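Budget for a two-arm cell: what gets left out of the quote?

Asked in: Equipment planning and purchasing
Posted May 1, 2022

gekov_maint

We are a small shop planning a bench cell with two light collaborative arms on one slotted table. The work is picking molded covers out of a tray and holding them for inspection. I have a quote from Stutuvitz for the arms and controllers, and a second one from Starnholm for grippers. Neither quote mentions the table, the safety hardware or the wiring, and my manager wants one number before August.

What do people normally forget on a first purchase of this kind? I am also unsure whether to buy the grippers with the arms or separately. We have 17 part numbers to handle, and four of them have a glossy finish that marks easily. Floor space is not a problem. Cash in the first year is.

Hoarau_Cells

Split the budget into four headings: arms and controllers, tooling, table and mounting, and safety and wiring. First-time buyers put nearly all of the money under the first heading and then pay for the others out of the maintenance account.

Tooling. Price the finger pads as a consumable. Soft pads wear at the edges first, and a worn pad on a glossy part will cost you more in rejects than a full set of spares. Order five sets per gripper with the first purchase. Buying grippers separately is fine provided the supplier confirms the flange pattern, the connector and the software driver in writing. Get all three. A missing driver can hold up a cell longer than a missing bolt.

Table and mounting. Slotted metal tops are expensive for their size, but you can move a base plate without drilling. Ask for the mounting plates as a separate line, with the bolts and slot nuts included. Check that the controllers have somewhere to go that is not the work surface.

Safety and wiring. Allow one stop button per arm, plus whatever your risk assessment calls for at the operator position. If you want one button to stop both arms, the controllers have to be wired together for it, and that is labor – it will not appear in a hardware quote. Cables come in standard lengths and the standard length is usually too long for a bench. Either order the short version or budget for trunking underneath. 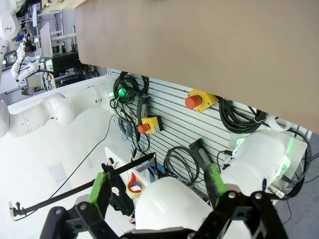 Can the handheld controllers be shared between two arms to save money?

Sometimes, if the arms are the same model on the same software version and the maker supports unplugging the unit while powered. Ask for the procedure in writing, and find out what happens to the stop circuit when the unit is removed. On many models you need a bypass plug, and that is a separate part number. For a first cell I would buy one per arm and look for the saving elsewhere.

One more item: set aside 10 percent of the total for brackets, adapters, connectors and tape. It will be spent.

benchside

get the extended warranty. we didn't and regretted it. also buy the same brand for everything, it's easier

starnholm_user4

I would not go along with the same-brand advice above without checking prices. Our arms and grippers come from different makers and the only extra cost was an adapter plate for each wrist. The warranty question depends on the duty cycle. For one shift of light picking, we kept the money and put it toward a spare gripper.

Points I would add to the Hoarau list:

Training. Some vendors include it, some charge per person. Send two people, or the cell stops when one is on vacation.

Commissioning. Ask for a fixed number of days on site. Ours was quoted at four and took five, and the fifth was billed at a higher rate.

Part fixtures. With 17 part numbers you will not want 17 fixtures. Group the parts by grip width first, then price the fixtures. You may find the glossy ones need their own pads and can share everything else.

Power and air. If the grippers are electric you can skip the air line, but check that the wrist connector can supply the current at full grip force. The data sheet figure is often for the idle state.

On first-year cash: buy the table at full size and both mounting plates, but only one arm. Commission that, run it for a few months, then add the second. The table and the safety wiring are the parts that are awkward to change later. An arm can be bolted on in a day – the risk assessment has to be redone when you add it, so put that cost in the second-year column.

gekov_maint

Thanks. I had no line at all for commissioning or for the bypass plug. The one-arm-first plan looks workable and I will send both suppliers a revised request with the flange, connector and driver questions in it.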